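Section 3: Installing the Testelero Command-Line Tools

Applies to Testelero 3 on desktop and laptop machines. Last revised 4 February 2022.

Before you begin

Testelero is the part of the Groltedari toolkit that runs your tests. It does not write them, fix them, or feel bad about them. You will need:

A Groltedari account with the developer role turned on
726 MB of free disk space
Permission to install software on your own computer, which in some workplaces is the hard part

If you have an older copy of Testelero, remove it first. The installer will offer to upgrade it for you. Decline politely.

Installing the package

1. Sign in to the Groltedari download page and choose the package for your operating system.

2. Unpack the archive into a folder whose full path contains no spaces. We know it is the present century. The path parser does not.

3. Open a terminal in that folder and type:

testelero setup

4. When asked for a workspace name, enter a short one in lowercase letters. You will be typing it for years, so this may not be the moment for self-expression.

5. When asked whether to send usage reports, answer y or n. Pressing Enter counts as y.

6. Wait for the line "Setup finished." The progress bar reaches the far right well before this and then sits there. Leave it alone.

Caution: Do not close the terminal during step 6. A half-written workspace can't be repaired, only deleted, and the delete command is one of the things that hasn't been installed yet.

Adding the tools to your path

1. Type testelero where and copy the folder name it prints.

2. Add that folder to your PATH variable in the usual way for your system.

3. Close every terminal window you have open. Every one. The window you forgot is the one you will test in.

4. Open a new terminal and type testelero version. You should see a version number starting with 3.
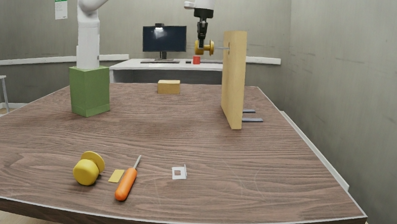
Figure 3-1. Robot arm on a green pedestal, simulated view.

Connecting to a Bratu server

Bratu is the service that stores your test results. You can skip this part if you work alone and have a good memory.

1. Ask your Bratu administrator for a server address and a token. The token is a long string of letters and digits. Have it sent to you as text, and do not accept a photo of a screen.

2. Type:

testelero link

3. Paste the address, press Enter, then paste the token. Nothing appears while you paste the token. It did go in. Pasting it again will give you two tokens stuck together and error 108.

4. Type testelero ping. A reply of "ok" means you are connected.

Note: Tokens expire at the end of every November, whenever they were issued. If you set up your link in the last week of that month, you will be doing it again shortly.

If something goes wrong

Error 103, workspace not found. You are in the wrong folder. Change to the folder where you ran setup and try again.

Error 108, token refused. The token was pasted twice, has a stray space at the end, or has expired. Run testelero link again from the beginning.

"Unknown problem." The log file in your workspace has more to say, most of it at great length. Search for the word "fatal" and read the line before it.

The command runs but prints nothing. Check whether quiet mode is on by typing testelero config quiet. Someone who shared this machine with you may have liked it that way.

Using the Zistwood editor plug-in

The plug-in is optional. It puts a Run button in the Zistwood editor and turns the names of failing tests red.

1. In Zistwood, open Plug-ins and search for Testelero. Pick the entry published by Groltedari.

2. Restart the editor when told to. Restart it once more if the Run button is gray.

3. Open Settings, find Workspace, and enter the same name you chose during setup, in the same lowercase letters.

Caution: The plug-in saves all open files before each run. If you keep half-finished thoughts in unsaved tabs, close them or make peace with having them on disk.

Corrections to this section go to Maribeth Calimlim in documentation. Please include your version number and the exact command you typed, even if you are now embarrassed by it.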